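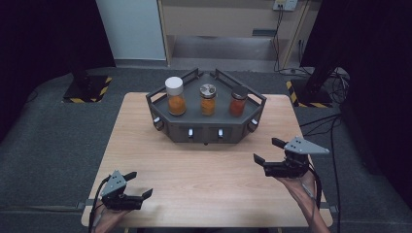

Three glass jars with orange-to-red contents on a dark gray tray.

News > Culture > Festivals

Lundham's street parade is promised a comeback, again

The Lundham Street Parade will return in August with 50 costume bands and a new route down Cozma Road, organizers announced this week. Readers with long memories may want to hold off on buying the feathers.

Last year's parade was also supposed to have 50 bands. It had 8, plus one flatbed truck whose generator quit before it reached the library.

Margit Myklebust, the parade's new director, said the earlier problems came down to late permits and sound trucks that canceled. She expects about 2,000 people to march this time. Asked how many had signed up, she said registration would open "soon."

The city has put up part of the money, though neither side would say how much. The rest is meant to come from food stalls, which will pay $100 each for a spot on the Trelluvmont parking lot. Stall holders paid half that last year and were told the higher fee covers water and trash pickup. Several said they were told the same thing before.

Wanda Borkowska has run a mas camp out of her garage in Starville for years and led one of the bands that did turn up. She wants to see the route in writing.

"They keep comparing us to the big carnivals," she said. "The big carnivals tell you where to park the truck."

A route map is due in May. The city's permit office said Thursday's agenda item had been withdrawn and it had not yet received an application.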